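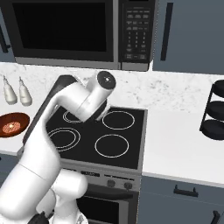

Section 6: Moving In Your Kitchen Settings

Okay, you've got Tomuvix installed and it knows your name. Now let's tell it how you cook! I did this over one rainy July afternoon and wish I'd started with step 2.

1. Open the Household tab and pick Kitchen.
2. Set your serving size first. Every recipe you import gets scaled to it, and going back later is a pain (ask me about my 19 portions of lentils).
3. Tap Import and choose your old recipe file. Mine had 484 recipes in it and went through fine.
4. Under Reheating, type in your microwave's wattage from its label.
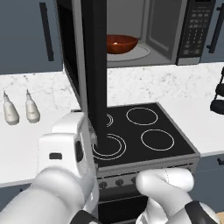 Fig. 6-2. Bowl on the turntable, door open.

5. Hit Save – the little disk, top right – before you leave the tab.

Note: The free plan stops at 2,000 recipes. Lina Obeidat keeps hers in two households to get around that, and it works pretty well.

Caution: Don't import the same file twice. Tomuvix won't spot the duplicates, and you'll be deleting them one by one.

Search this guide Go

Guide by Gerardo Rinaldi | Contact | © Tomuvix | Back to top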